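Ticket: Catalog labels print blank after update
Product: Clillaris Stock Desk
Site: Berkton stockroom
Opened: 3/21/26
Status: Closed, with one follow-up item
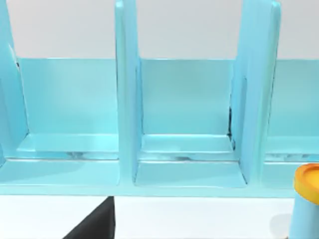

Problem as reported

Shelf labels sent from Clillaris come out of the Arlow label printer with no text. The label feeds, the printer light stays green, and the job disappears from the queue as if it had finished. Labels typed by hand in the printer's own utility come out fine. The problem began after the Clillaris client was updated on the stockroom PC. The front office PC has not been updated and still prints normally to the same printer.

Site needs this working before the next batch of bin labels, which is 600 labels.

Log

Entry 1
Asked site to power the printer off, wait, and power it back on. No change. Asked for a self-test page from the printer menu. Self-test printed clean and dark from edge to edge, so the print head and ribbon are not the cause.

Entry 2
Remote session on the stockroom PC. Printer shows as online. Removed a second copy of the printer that had been left behind by an old install and set the remaining one as default. Sent one label from Clillaris. Still blank.

Entry 3
Printed the same label to a PDF file from Clillaris. The PDF has all of the text on it, but the page is letter size and the label sits in the top left corner. Page size should be coming from the label template. Checked the template and it is set correctly, so something between the template and the driver is changing it.

Entry 4
Compared settings with the front office PC. Two differences found:

Print scaling is 100 percent on the front office PC and "fit to page" on the stockroom PC.

The stockroom PC has "use driver page size" turned on. The front office PC does not show this option at all. It came in with the new client.

Changed scaling back to 100 percent. Label now prints, but the text is shifted down and the bottom line is missing.

Entry 5
Turned off "use driver page size." Sent 4 test labels from different parts of the catalog. All had full text and a barcode. Site scanned the barcodes and each one opened the right item.

Closed Clillaris and opened it again to make sure the settings held. They did not. Both went back to what they were before.

Entry 6
Settings file in the user profile is marked read-only. The file date is from last October, so it was probably copied over from the old PC when that one was replaced. Cleared the read-only mark, made both changes again, closed and reopened. Settings held this time. Restarted the PC and checked again. Still good.

Entry 7
Site ran the first part of the bin label batch and reported 19 labels with the item name running off the right side. These are all Fekete parts, which have long names in the catalog. This is a separate issue from the blank labels. The template has a fixed font size for the name line. Changed that line to "shrink to fit" and reprinted those labels. Site says they are readable.

Resolution

Set scaling to 100 percent, turned off "use driver page size," and cleared the read-only mark on the settings file. Name line in the bin label template changed to shrink to fit.

Follow-up

Front office PC is still on the old client. Check the same settings file for the read-only mark before updating it. Template change has been saved to the shared folder, so that part does not need to be repeated.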